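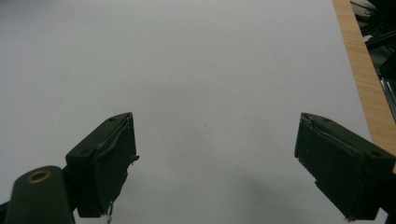 Can you limewash over old emulsion?
You can, but only where the emulsion has gone chalky enough to let water in, and you should expect to lose some of it within a couple of winters.

Re: [oldwalls] Limewash over emulsion in the back bedroom
From: Bożena Jasińska
Mon 4 May

Dear Naheed, dear everyone,

I know the short version is at the top, and if you are in a hurry you can stop there with my blessing, but you asked such a good set of questions that I've been composing this in my head all weekend while I was supposed to be planting beans.

Naheed Kiani wrote:
> Hello all. We moved into a cottage in Puswood last August and the back
> bedroom has lime plaster (I think!) under at least two coats of ordinary
> white emulsion. The outside wall feels clammy from autumn onwards and
> the paint is blistering by the skirting. A man from Wróbel came round
> and quoted us for injecting a damp course, which made my husband go
> very quiet. Could I not just limewash over what's there? And is it true
> you can't use the room for a month afterwards? Also what do people do
> about the ceiling, which is sound but horribly yellow.
> Thanks for any help, Naheed

First of all, please don't sign anything with anybody until you have had a look at the ground outside. When we bought our house the flower bed had crept up the back wall over the years until the soil was well above the floor indoors, and of course the wall was drinking it. Roman Witkowska and I dug it all away over one very muddy week, put in gravel, and did nothing else until the following summer. By then the wall had stopped feeling clammy and I had a bad shoulder. Check the gutter too, ideally by standing under it in a downpour with a hat on.

Now, the emulsion. Flick some water at it from a brush. If the water sits in beads and runs down, limewash will have nothing to hold on to and will come off on your sleeve every time you walk past. If the wall darkens and takes the water in, you stand a chance. By the skirting, where it is already blistering, I would take it back to the plaster whatever happens. A broad scraper and a steamer used very gently will do it, but keep the steamer moving, as old lime plaster goes soft if you linger and then you have a different letter to write to this list.

I used the Flondulard stripping paste on our landing and got on with it quite well, though Fanni Nyitrai tried the same stuff on hers and said it did next to nothing, so do a small patch behind the door before you buy the large tub. Cover it with polythene overnight and be patient with it.

When you come to the limewash itself, mix it thinner than you think you ought to. Mine is like skimmed milk. It goes on looking like nothing at all, and you will be quite sure you have wasted your money, and then it whitens as it dries and you feel rather clever. Damp the wall first, put on a thin coat, leave it a day, damp it again and carry on. Our back bedroom had 9 coats in the end, which Roman thinks was excessive. Five would have been plenty. Wear goggles, please, and old gloves, even for the low bits.

As for the month, I have no idea where that comes from. We slept in ours after two nights with the window open.

The ceiling I would leave alone until the walls are done, partly as everything looks yellow beside fresh limewash and you may change your mind about how bad it is. If it is nicotine, it will come straight through anything water-based, and you'd want Damian Makowska's advice and not mine — he did the whole of the reading room at Elton and I believe he washed it down with sugar soap and then used a casein paint. Damian, are you still reading these?

You would be very welcome to borrow my big limewash brush, Naheed. It sheds a little but it holds a lovely amount. I am over your way on the second Thursday for choir and could leave it in the porch.

With warm wishes, and good luck with the digging,
Bożena

P.S. I paid about 100 pounds for putty and sundries for that one room, brush included, in case it cheers your husband up.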